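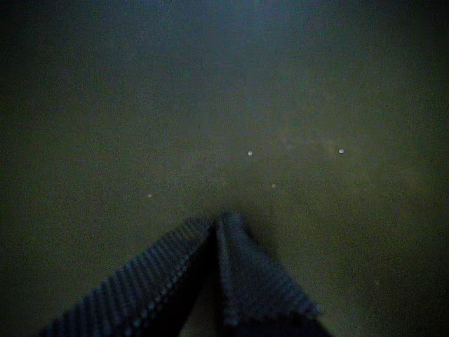 The two ribbed fingers of a gripper at Sturnwood. Fingers have a budget line of their own.

When Tsion Tesfamariam drew up her first equipment budget for Sturnwood, she put down two robot arms, a laptop and a table. The arms took nearly all of it. She left 200 pounds for everything else, and it was gone before either arm had been bolted down.

"I had priced the robots and forgotten the room," she says.

Sturnwood is a small outfit that tries out arms for firms thinking of buying them. Its clients are mostly packers and light assemblers, and few have owned a robot before. The question they bring is what an arm costs. Tesfamariam now answers with a list.
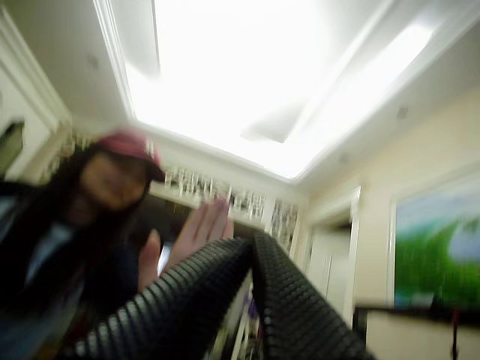 Cables come first on it, then brackets, power supplies, spare motors and fingers. Ribbed fingers wear and have to be replaced, so she orders them in packs and charges them to running costs. Plellgate, one of her suppliers, quoted 18 days for a set in June. She now asks for delivery times in writing before she agrees a price.

The table matters too. A cheap one moves when an arm stops suddenly, and the position has to be set again.
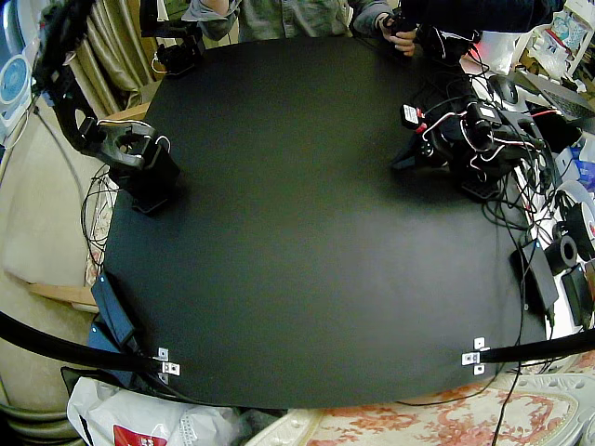

Valdis Org, who buys for the packing firm Drunik, came to Sturnwood with a figure already approved by his board. He went back and asked for more, most of it for staff time. Someone has to learn the controls, and that person is off the line while they do it.

Tesfamariam's other advice is to rent before buying if the supplier allows it. Hadgu takes part of the rental off the purchase price, though only on orders placed within 100 days. Org has rented one arm and will decide on the second when the new budget opens.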